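Tivberg Open Day

The Tivberg Open Day is a yearly public demonstration of robots for shops and warehouses, held at the Tivberg test hall in Paewai. It is run by Branby, a company that writes control software for robot arms, together with the hardware chain Flositz, which supplies goods and store fittings. The event lasts one day and is free to attend. The most recent open day was held on Thursday, June 18, 2026, and drew 696 visitors.

History

The first open day was a closed event for store managers. Branby had moved its test work to Tivberg the previous February and wanted people from retail to see the arms handle ordinary goods. Guests were invited by letter and the program consisted of a talk and one short demonstration. The public was let in from the second year on, after the town of Paewai asked for a program that school classes could attend.

Flositz joined in the third year. Before that, the goods used in the demonstrations were mostly plain cardboard boxes and plastic blocks. The chain provided shelving, pegboard, hooks and stock, and the demonstrations have used real store products since then. Arūnas Petrauskas, an engineer at Branby, has directed the program from the beginning and gives the opening talk.

Venue

The Tivberg hall is a former furniture warehouse on the east side of Paewai. It is divided into an office area, a workshop and a large test floor. On open days the workshop is closed to visitors except for guided tours, which leave every hour from the front desk. Tours are limited to small groups and fill up early in the day.

The test floor is reached through a side door from the parking lot. Visitors stand behind a rope during demonstrations and may go up to the fittings once the arms have been switched off. Children under five are admitted to the hall but not to the workshop tour.

Program

The day opens with the talk by Petrauskas, followed by demonstrations on the test floor. There were 3 kinds of demonstration in 2026, each repeated through the day:

Shelf work. An arm takes boxed goods from a shelf and places them in a tote. The boxes are set out by hand between runs, and visitors may choose the order in which they are picked.

Bin work. Small parts such as hinges and brackets are taken from open bins. This is the oldest of the demonstrations and is usually shown by trainees.

Hook work. The arm takes a tool or package from a display hook, or hangs one in place. It was shown for the first time in 2026 and had the longest line of the day.

Hook work

Hanging goods are harder for a robot than goods on a flat shelf. An item on a wire hook can swing or turn when touched, and it has to be drawn off along the wire before it can be carried away. If the arm pulls at the wrong angle, the item may catch on the end of the hook or bend it. Hanging an item is harder still, as the hole or slot in the item has to meet the tip of the wire.

In the Branby system, a small camera near the gripper is used to find the hook and the item. Glossy boards can be a problem for such cameras because of glare from ceiling lights. According to the talk given at the open day, the software does not rely on the holes in the board to work out where the arm is, as some of them may be washed out in the picture. It looks for the round base of the hook and for the direction of the wire.

The pace is slow. Each run was limited to 5 minutes, and the operator at the control desk could stop the arm at any time. Petrauskas told visitors that speed would be dealt with later and that the present aim was to leave the hook and the packaging undamaged.

A screwdriver with a red and yellow handle hangs on a pegboard, near several empty hooks.
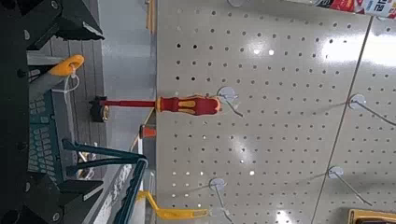 Reception

The open day is covered by the local press in Paewai, mainly as a family event. Comments left at the front desk in 2026 were largely favorable toward the hook demonstration. Several visitors complained about the wait and about the lack of seating on the test floor. Store staff who attended asked how the arms would deal with goods that customers had put back on the wrong hook. Branby said that this had not yet been tested.

Attendance

No tickets were issued in the first years and no figures exist for them. Since registration was introduced, visitors have been counted at the side door. School classes are counted separately and are limited to 100 pupils for each morning program.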